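April, evening

Up at half past six and out before breakfast to look at the beans. The slugs have had four plants overnight, all from the end nearest the compost. I put the last of the old copper tape round the pots that are still indoors and will leave the rest in the porch for another week. The soil is cold yet. Dad never put beans out before May and I should have listened to him.

Caught the 107 into Prosham for the dentist. It was on time for once. The filling took twenty minutes and the left side of my mouth was no use until two o'clock, so I had soup at the Tesano and spilled some of it on my scarf. The soup has gone up again. They have changed the bread as well, a flat grey sort of roll with seeds on it, and I left half.

Oona Peltonen was at the next table with her sister. She has finished with the choir. She says the new pieces are too high and the hall is too cold, and she would sooner spend the evening at home. I said I would think about it too, but I won't, I like the walk there and back. She has promised me some rhubarb crowns if I come over with a spade. Her rhubarb came from her mother's garden at Bråten and she is careful who gets it.

Then the post office, where the queue was out to the door. Sent the parcel to Hamberg for the christening. It is the yellow blanket, the second attempt, the first having come out wider at one end than the other. Forty rows undone in February and I still think the border is tight. Signed for and should be there within the week.
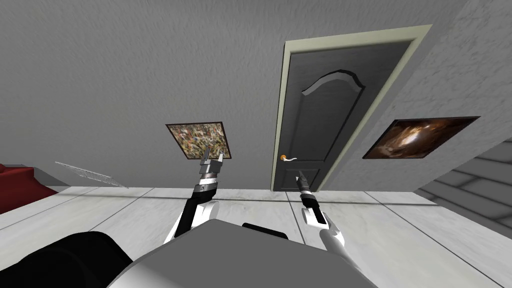
Home by half past three. The boiler had gone out again. I pressed the reset, waited, pressed it again and it lit. Rang the number on the sticker and was told someone could come at the end of the month. I said I would rather it was sooner and the girl said she would put a note on. I have written the reference in the back of this book in case they lose it: 2095.

Mayuree Ruangrit rang at five about the allotment rents. They are going up to £54 for a full plot, and she wanted to know if I would split mine with her nephew, who has been on the list two years. I have been thinking along those lines anyway. My knees are not up to the far end and it was nearly all couch grass last summer. Told her yes, provided I keep the shed and the blackcurrants. She will bring him round to look at it when the weather picks up. She also has too many leeks and is leaving some on the step tomorrow.

Supper was an omelette, soft enough to manage. Washed up, and soaked the scarf in cold water with a bit of soap. The stain has mostly gone.

Read two chapters of the library book and can't say I care what happens to any of them. It is due back soon, so I may just return it.

Rain started at nine. Went out with the torch and took eleven slugs off the lettuces. Must get more copper tape, and ring the optician about the bill.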